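Frequently asked questions

Last updated Oct 4, 2020

Hi! I look after the card-handling part of Bucur, our project for getting a simulated arm to learn small tabletop jobs from examples. I got tired of pasting the same replies into emails, so I've put them all on one page. If yours isn't answered, write to me and I'll probably add it.

What counts as one example?

One try at the task, start to finish, driven by a person. We save the pictures from the wrist view, the joint positions, whether the fingers were told to open or close, and a one-line instruction such as "pick up the card." If you stop in the middle and wander off for coffee, please throw that one away (I've watched a lot of examples of an arm thinking about nothing).

How many do you have so far?

The card set has 400 in it. Back in June it was a lot smaller and, frankly, a lot messier, so if you downloaded it then, please get the new one.

Why cards, of all things?

They're thin! A mug gives you all kinds of places to grab. A card lying flat gives you next to nothing, and you have to come in low and decide which edge you're going for. I wanted a task where the approach matters more than the squeeze, and cards do that nicely.

Do I need a real robot to help out?

Nope. Everything in this set is done in simulation. You need the Wernetti build, a game controller or a 3D mouse, and some patience with the first few tries. The Irkthorpe folks work with hardware, but that's a separate set with its own rules, and I'd only confuse you if I tried to explain them.

Does the way the card is turned matter?

Very much. If every card starts out straight, the policy learns "go to the straight card" and falls apart the minute you spin one. So the scene gets shuffled before each try, and sometimes you end up with the printing running down the table, the name line sideways, and the fingers still short of the card. Take it as it comes. Please don't keep hitting reset until you get an easy one, because the awkward starts are the ones I'm shortest on.
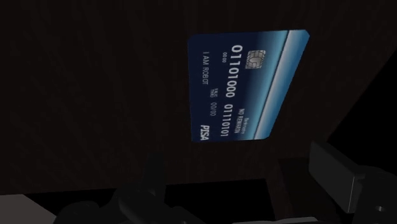

Plundthorpe wrote in to say that they'd been hitting reset on every sideways card for a week, thinking those were glitches, and could they please have a second go at the batch. They also wondered if it would help to come in from the long edge every time, just to keep things consistent.

Yes to the second go, of course! On the long edge, I'd say no. Pick whichever edge you'd pick if it were your own hand and let the variety pile up. A set where everybody does the same thing looks lovely in a chart and then teaches the arm exactly one trick.

Is the text on the card real?

No, it's all made up. The number is ones and zeros, and the name line says I AM ROBOT, so nobody's bank details are at risk. Real cards are a firm no in any set I look after, even in the background.

How long should a try take?

Most people settle in at around 5 seconds of actual movement once they get the hang of it. Slower is fine. What I don't want is a long hover followed by a lunge, which happens when you're nervous about the table. The table can take it, it's simulated.

What if I miss?

Depends on the miss. If you nudge the card, back off, and then get it, keep that one, it's gold. The policy needs to see somebody recover. If you shove the card off the edge, mark the try as failed and start a new one. Failed tries go in their own folder, and I do look at them.

It's so dark in there! Can I turn up the lights?

Leave them, please. Lighting is part of the shuffle too, and a black gripper over dark wood is about as hard as it gets for the wrist view. If you truly can't tell where the fingers are, skip the try and write "too dark" in the notes.

Who checks the examples?

Me, mostly. Each try gets watched by 2 people before it goes in, and I'm usually one of them. We play it back at double speed and check that the instruction matches what happened. You'd be surprised how often it says "left edge" and the arm goes right.

Can I train on this myself?

Please do. The license file is in the download. If you publish something, tell me what went wrong as well as what went right, I love that stuff. And if you find a try with the wrong label, send me its number and I'll fix it in the next release.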